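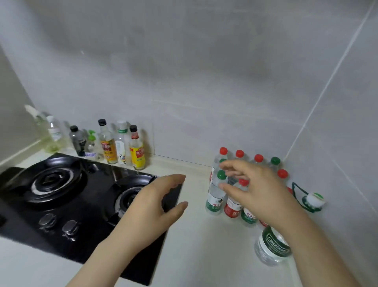
Figure 5.1 Hands over the stove and counter, water bottles in the corner.

Chapter 5. Learning from Head-View Video

Start with the result. A policy trained on 3000 short clips of human hands, no robot data at all, then tuned on 785 robot trials.
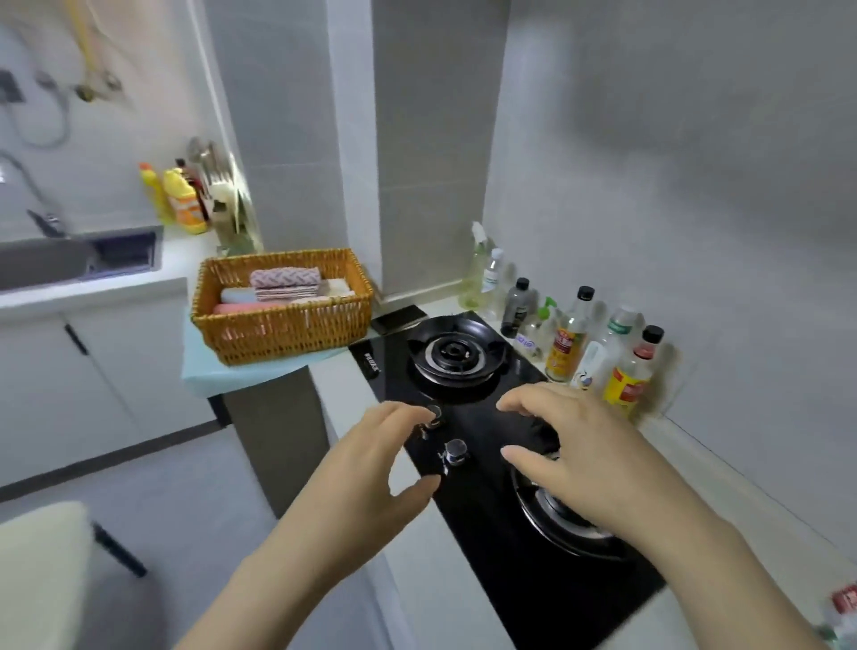 Kitchens are hard. Shiny tops, clutter, arms blocking the veiw. The Mivolar set keeps all that in - no cropping.

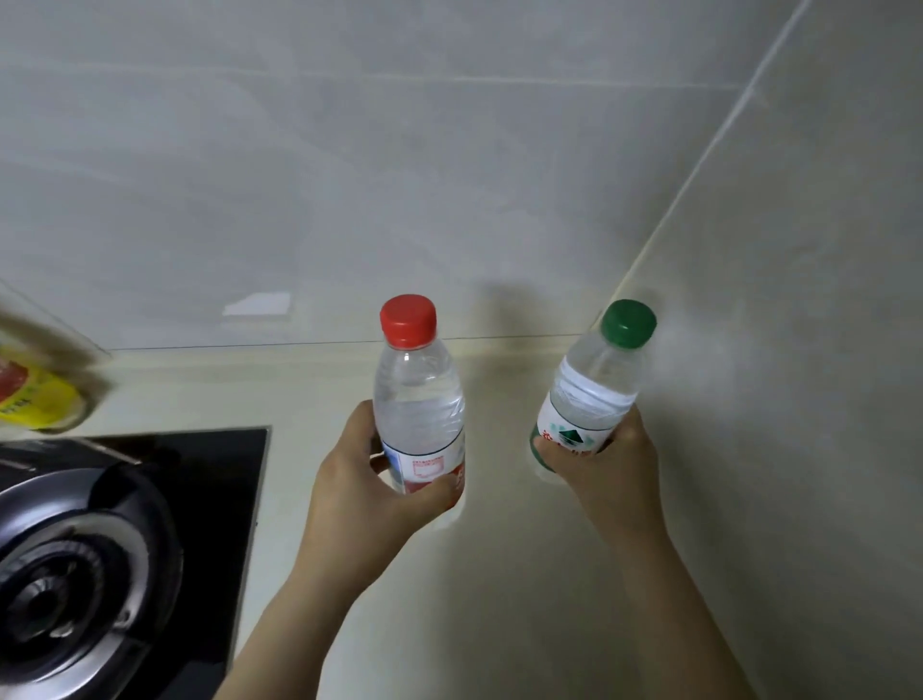 Two-handed grasps come first, in section 5.1. Labels are per hand, not per clip. Keep them seperate.

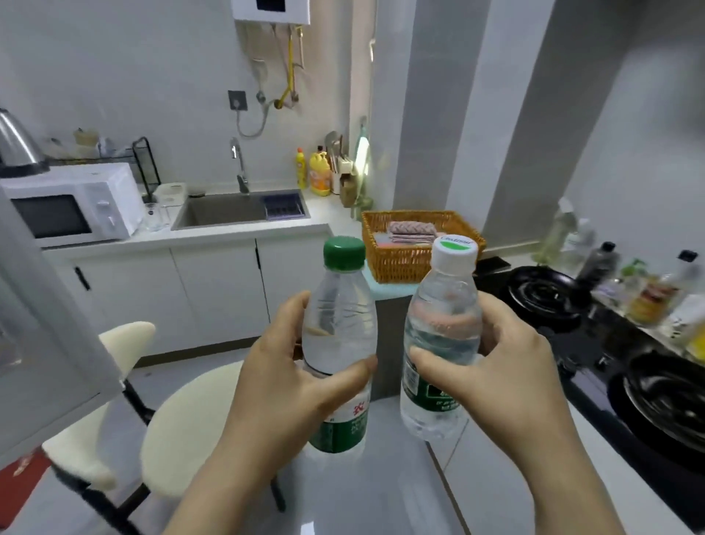

Section 5.2 covers matching hand pose to gripper pose. Three losses, one table. Read the table first.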